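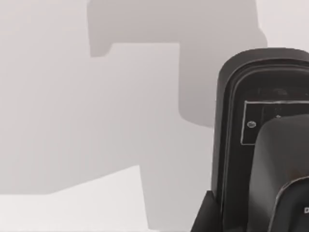 Podden 手摇磨面机使用九个月后的评价

作者：卢比察（Ľubica Matoušek）

我买这台磨面机是在一月，那时厨房里很冷，我想找一件能让身体暖起来的事情做。当然还有别的理由，后面会写到。先说明一下，中文不是我的母语，我在昆明住了很多年，平时说得比写得好。有些零件的名字我是查词典查来的，如果你是做机械的，看到奇怪的说法请原谅。

机器是我自己花钱买的，价格1541元，包含一对钢磨盘、一个夹在桌边的底座和一根摇把。石磨盘要另外买，我后来也买了，会单独写一段。卖家不知道我在写这篇文章。

为什么要在家里磨面

我来自斯洛伐克东部的一个村子，从小吃黑麦面包。到了中国以后，我花了很长时间才接受一件事：超市里的“黑麦面包”大多是白面包加了一点颜色。于是我自己烤。自己烤就需要黑麦粉，网上可以买到，但是全麦的黑麦粉放久了会有一种苦味，有点像旧的核桃。我买过几次，有的袋子打开时已经有这个味道了。粮食还是整粒的时候很能放，磨成粉以后就不行，这一点种过地的人都知道，我外婆也知道，只是我自己忘了。

后来我在网上找到一家卖整粒黑麦的小店，叫 Sokol，一次可以买一大袋。袋子到家以后，我才发现家里没有能磨它的东西。我用过料理机。料理机把黑麦打成一种大小不均匀的东西，有的像灰尘，有的还是半粒，而且杯子很热。用这种粉烤出来的面包，中间是湿的，咬下去偶尔硌牙。我丈夫很有礼貌，他吃完了，但是第二天他自己去买了馒头。

在 Podden 之前，我还借过一台 Tovex 的电动磨粉机，是同事普什帕（Pushpa Garg）的。她用来磨鹰嘴豆和香料。那台机器速度很快，声音也很大，我住的楼比较旧，隔音不好，我在晚上八点用了一次，楼上就有人敲暖气管。（昆明没有集中供暖，所以准确地说，是敲水管。）另外，不管我怎么擦，黑麦粉里总有孜然的味道。孜然黑麦面包也可以吃，我们吃了两个，就够了。

我还看过一台木头外壳的电动石磨机，要3754元，很漂亮，我把它放在购物车里放了很久，最后删掉了。我一个星期只烤一次面包，这个价格对我来说太高。

到货和安装

箱子很重，快递员把它放在一楼，我分两次搬上去：先搬机身，再搬纸箱和剩下的零件。包装是普通的纸板，里面没有塑料泡沫，这一点我喜欢。机身是铸铁的，表面有一层浅色的漆，摇把的手柄是木头的。我的这一台，手柄上有一个小小的裂口，不影响使用，我用砂纸磨了一下。

说明书有中文和英文两种，中文那一部分显然是从英文翻译的。我读中文的时候有一句怎么也不明白，写的是“请勿令磨盘干亲”。我以为是我的中文不够好，去问邻居，邻居也不懂。最后看英文才知道，意思是没有放粮食的时候，不要让两个磨盘互相碰到。我现在对自己的中文更有信心了。

安装本身不复杂。先把底座夹在桌子边上，把螺丝拧紧，然后放轴，放里面的磨盘，放外面的磨盘，盖上前盖，最后拧调节旋钮。说明书里图很小，我第一次把轴上的垫片放反了，摇起来有“咔、咔”的声音。拆开重新装，声音就没有了。建议你第一次装的时候，把零件按照顺序摆在一块布上，装完看看布上还有没有东西。

对桌子的要求，商品页面没有写清楚，这是我最想提醒大家的。夹子张开的最大厚度是6厘米，一般的桌子都可以，问题在于桌子下面。很多餐桌的桌面下面有一圈横木，夹子的下半部分会顶到横木，夹不进去。我家的餐桌就是这样。厨房的台面下面是柜子，也夹不了。我后来在阳台上用一张旧的工作台，是房东留下的，很丑很结实。如果你家里没有合适的桌子，请先量好再买。退货的运费要自己出，而它是铸铁的。

桌子也必须够重。轻的折叠桌不行，摇的时候桌子会跟着你一起走。我试过让我丈夫坐在桌子的另一边，有效果，可是他不愿意每次都坐。

第一次使用

说明书说，第一次要先磨一些不要的粮食，把磨盘上的油和铁粉带走。我用的是便宜的大米。第一把出来是灰色的，第二把浅一点，第三把看起来干净了。我又多磨了一把，一共倒掉了四把米。我外婆如果看见，会说我浪费，所以我把后面两把拿去喂了公园里的鸟。

然后是黑麦。我把旋钮拧到很紧，想一次就磨出细粉，结果摇不动。我以为机器坏了，给客服写了信。客服当天就回复了，态度很好，告诉我先松开半圈。松开半圈以后可以摇，但是仍然很累。现在我的方法是分两次磨：第一次粗一些，把麦粒破开；第二次再拧紧，磨细。听起来要花两倍的时间，实际用下来比一次磨细要快，手臂也没有那么酸。

关于力气

很多人在评论区问女生能不能摇动，我认为这个问题应该换一个方式问：你能连续摇多久。摇一圈谁都可以。烤一个面包，我需要磨五百克黑麦，两遍加在一起，听完一集广播节目正好。我听的是一个捷克语的节目，讲园艺，主持人说话很慢，适合摇的节奏。如果听快的音乐，我会不知不觉摇得太快，然后很快就没有力气。

第一个月我的右肩很酸。后来我学会了换手，也学会了站的位置。身体要正对着机器的侧面，一只脚在前，一只脚在后，用腰和腿的力量带动手臂。如果只用手臂，你会恨这台机器。我的朋友法蒂玛（Fatima Pretorius）比我高很多，她来我家试的时候，说桌子太低，她要弯腰。她后来在摇把的位置上方站了一会儿，又坐在高凳子上试，觉得坐着最舒服。我坐着就使不上力。所以这件事只能自己试。

摇把可以换长度，这是我很满意的设计。摇把上有两个孔，装在远的孔上，圈子大，省力，慢一点；装在近的孔上，圈子小，费力，适合粗磨。磨燕麦和荞麦的时候我用近的，磨黑麦和硬麦的时候我用远的。

磨出来的粉怎么样

我把各种粮食分开写，这样你可以直接找你关心的那一种。

黑麦。这是我买机器的目的，也是它做得最好的。两遍以后，粉是灰褐色的，摸起来像细沙子，里面有一点麦皮的小片。和商店里的细粉不一样，商店的更像扑面粉。对黑麦酸面包来说，这个细度很合适。我烤出来的面包切面湿润，没有那种硬粒。刚磨好的粉有一种香味，像雨后的草堆，我没有办法用中文说得更好，对不起。

小麦。可以做全麦馒头和全麦面包。做饺子皮就不要想了，皮会破。我筛过一次，想得到白一点的粉，筛了很久，筛出来的还是有颜色，筛网也堵了。如果你需要白面粉，请去买白面粉，它很便宜。

荞麦。很软，摇起来轻松，一遍就够。去了壳的荞麦才可以，带壳的我没有试。我用荞麦粉做薄饼，早上磨，早上吃，这是我家现在最常做的早餐。

燕麦。买来的燕麦粒有点油，磨的时候会粘在磨盘上，要慢慢放。我更喜欢把它磨成粗粒，煮粥用。粗粒的大小相当均匀，比料理机的好得多。

玉米。普通的干玉米粒太大，会卡在进料口，要先用最松的档破一遍，而且声音像摇一个装满石头的桶。做玉米糊的话，结果很好，但是我一年只想做两次。爆米花用的那种小粒玉米容易进去，可是非常硬，我磨了半碗就停了。

大米。可以，很容易，粉有一点粗。邻居想用来做米糕，我磨给她，她说蒸出来口感有点沙，她还是把整盘都吃完了，并且把盘子还给我的时候在里面放了腌萝卜。

豆类。干的黄豆我不建议，油多，粘得厉害，我清理了很久。普什帕用它试了鹰嘴豆，她的结论是回家用自己的 Tovex。

香料和咖啡。请不要放进去。说明书说可以磨咖啡，我觉得这样写是不负责任的。咖啡的味道会留在铸铁里很久，我从那次孜然的经历里已经学到了。

调节旋钮的问题

这台机器最大的缺点是旋钮上没有刻度。你拧到哪里，完全靠感觉和记忆。每次拆洗以后，位置就没有了，要重新找。我用指甲油在旋钮和前盖上各点了一个红点，两个点对齐的时候就是我的黑麦细磨位置。指甲油过一段时间会掉，再点一次就行。一台卖到这个价格的机器，应该在出厂的时候就刻几条线，这个成本不会很高。

另外，摇的时候间隔长了，旋钮会自己慢慢松开。开始我没有注意，只觉得后面的粉比前面的粗。现在每磨完一碗，我就用手摸一下，紧一紧。我在 Flelby 上看到有人建议在螺纹上缠一圈细棉线。（Flelby 是一个讨论烘焙的网站，很多家里磨面的人在那里。）我缠了，有一点用，可是棉线会掉毛，我不太放心它靠近食物，就拆掉了。

那个网站上还有一位叫马图什（Matúš Polák）的用户，他给这台机器写了很长的帖子，有拆开的步骤，有每个零件的尺寸。他认为松动的原因是弹簧太软，换一个硬一点的弹簧就能解决。我没有换，我怕失去保修。如果你喜欢动手，可以去找他的帖子看看，他写得很仔细，下面的讨论有点吵。

钢磨盘和石磨盘

用了几个月以后，我买了石磨盘。很多人说石磨的粉更香，营养更多。营养我没有办法在家里测量。香味方面，我做了一个小的比较：同一袋黑麦，一半用钢盘，一半用石盘，做了两个一样的面包，请家里来的客人尝。来吃饭的四个人里，有一个人说石磨的更香，两个人说没有区别，还有一个人问能不能再来一点汤。

区别在别的地方。石盘磨出来的粉确实更细，一遍能达到钢盘一遍多一点的效果。可是石盘更费力，也怕湿、怕油。燕麦和玉米不能用石盘，油会把石头的纹路填满。有一次我放了有点潮的荞麦，石盘上糊了一层，像干掉的浆糊，我用硬刷子和干大米清理，用了整个下午。

还有一点，刚开始用石盘的时候会有一些细小的石粉，也要像第一次那样，用大米带走。我觉得四把不够，多用几把比较安心。

如果你只烤黑麦或者小麦面包，手臂也有力气，石盘可以考虑。如果你什么都想磨，钢盘已经够了。我现在大部分时间用钢盘，石盘放在柜子里，用布包着。买它我不后悔，但是我也不会再买一次。

清洁

铸铁机身不能用水洗，磨盘最好也不要。说明书上说可以用水冲磨盘然后立刻擦干，我照做过一次，擦得很认真，第二天边上还是有一圈黄色的锈。我用细砂纸和一点植物油处理掉了，从此只用刷子。

我的工具是：一把旧的硬毛刷，一把化妆用的大软刷，一根竹签。硬毛刷扫磨盘的沟，软刷扫机身里面，竹签挑角落。每次用完都扫，五分钟就好。如果偷懒放一个星期，粉会吸潮，变成硬块。夏天雨多的时候尤其要小心，粉也会生虫。我在七月发现过一只很小的甲虫，从出粉口走出来，很从容。那天我把整台机器全部拆开，每一个零件都擦了，还把 Sokol 买的那袋黑麦放进了冰箱的冷冻室。虫子是从袋子里来的还是从厨房来的，我不知道，所以我不能怪店家。

前盖的四周有一条缝，磨的时候会有粉飞出来。量不多，但是深色的衣服上很明显。我现在穿围裙，头发也包起来。出粉口下面要放一个宽的碗，窄的碗接不住，边上会漏。机器附带了一个小托盘，太浅，我用了一次就拿去放钥匙了。

声音

比电动的安静很多，但不能说没有声音。磨黑麦的声音像有人在楼道里拖一个小箱子，低低的，连续的。我在晚上用过，没有人来敲水管。早上七点以前我不用，这是礼貌。磨玉米只能在白天。

有一个小细节：摇把和木头手柄之间会有吱吱声，滴一滴食用的矿物油就好了。说明书没有写，我从客服那里知道的。不要用做菜的油，时间长了会发粘，还有味道。

耐用程度

我用到现在是九个月，磨过的粮食已经不少了，我没有记录。磨盘的纹路看起来和新的时候差别不大，边上稍微亮了一些。漆在夹子附近掉了一小块，是我自己用扳手碰的。轴没有晃动。唯一坏过的零件是夹子螺丝下面的橡胶垫，裂成两半，我用一块旧自行车内胎剪了一个代替，比原来的还好用。

零件可以单独买，这很重要。磨盘、弹簧、垫片、旋钮，店里都有，价格也合理。我的表姐博胡米拉（Bohumila Oravec）在家乡用的是一台她婆婆留下的手摇磨，什么牌子已经看不出来了，坏了就去找村里的铁匠。我在昆明没有认识的铁匠，所以有零件店对我来说是安慰。

保修期内我联系过客服三次：一次是摇不动，一次是吱吱声，还有一次是问能不能买到更深的漏斗。回答是没有更深的漏斗。现在的漏斗很小，磨五百克要加好几次粮食，手上都是粉的时候还要去拿勺子。我用厚纸卷了一个筒，接在漏斗上面，加高了一截，看起来不太好看，好用。

跟其他选择比较

如果你的预算够，而且邻居耳朵不好，或者你住在一楼的独立房子里，电动的当然更方便。法蒂玛最后就买了电动的，她家有三个孩子，每两天要烤一次面包，手摇对她来说不现实。她来试的时候我已经看出来了，她摇了一会儿就开始问我价格以外的事情。

更便宜的手摇磨，网上有很多，几百元，甚至更低。我在一个朋友家里用过一台，机身是薄的，表面镀了一层发亮的东西，摇的时候轴会左右晃，两个磨盘有时候会碰上，发出尖的声音。做湿磨，例如煮过的玉米，据说还可以。干磨黑麦我不推荐。

料理机和破壁机，如果你已经有了，可以先用它试几次，看看你是不是真的喜欢用新鲜的粉。不少人磨了两次就不磨了，这很正常。有料理机的人，用筛子把粗的筛出来再打一遍，结果会好一点，要注意不要打得太热，打一会儿停一会儿。

我的黑麦面包

既然写到这里，我把现在用的做法也写一下，有人在 Flelby 上问过我。

前一天晚上，取两勺黑麦酸种，加一百五十克新磨的黑麦粉和同样多的温水，搅匀，盖好，放在厨房。昆明晚上凉，冬天我把它放在关着的烤箱里，旁边放一杯热水。

早上加三百五十克黑麦粉、三百克水、十克盐、一勺葛缕子。葛缕子在中文里有时候也叫“凯莉茴香”，请不要买成小茴香或者孜然，我买错过。搅成很粘的一团，不用揉，黑麦面团揉也没有用。手沾水，把它放进抹了油的长方形模具里，表面抹平。

等到表面出现小洞和细的裂纹，就可以烤了，夏天两个小时，冬天要三个多小时。烤箱先热到二百四十度，放进去十分钟，然后降到二百度，再烤五十分钟。拿出来倒在架子上，用布盖着。一定要等到第二天再切，当天切会粘刀，里面像没有熟。我知道很难等。我家的办法是晚上烤，烤完就去睡觉。

新磨的粉吸水比买来的粉慢一点。面团刚搅好的时候会显得稀，不要急着加粉，放二十分钟再看。我开始的时候总是加粉，烤出来的面包又干又重，可以用来挡门。

优点

磨黑麦、荞麦和燕麦粗粒的效果很好。
机身结实，零件可以单独买到。
声音比电动的小，住旧楼也能用。
摇把有两个长度。
客服回复快，而且愿意解释。

缺点

旋钮没有刻度，还会慢慢松。
漏斗太小，附带的托盘太浅。
对桌子有要求，商品页面没有写明白。
中文说明书需要重新翻译。
会飞粉。
磨不出细的白面粉（这一点可能不算缺点，但是有人会这样期待）。

评分和建议

满分十分，我给八分。如果旋钮有刻度，我会再加半分，如果漏斗大一点，我会把另外半分也给它。

适合买的人：一个星期烤一两次面包，喜欢黑麦或者杂粮，有一张结实的桌子，肩膀没有受过伤。不适合买的人：想做饺子皮的，想磨咖啡的，家里人多每天都要烤的，桌子下面有横木的。

我看到商品页面上的销量是超过9千台，评论区里有不少人问同样的问题，我把我能回答的都写在这里了。石磨盘的价格经常变，所以我没有写，请自己看一下。

补充：文章写好以后，有读者问夹子会不会弄坏桌面。会留下印子。我在夹子和桌子之间垫了一块旧毛毡，毛毡要薄，太厚的话机器会晃。还有读者问左手能不能用，可以，把机器夹在桌子的另一边就行，不过调节旋钮的时候会有点别扭，要伸手绕过去。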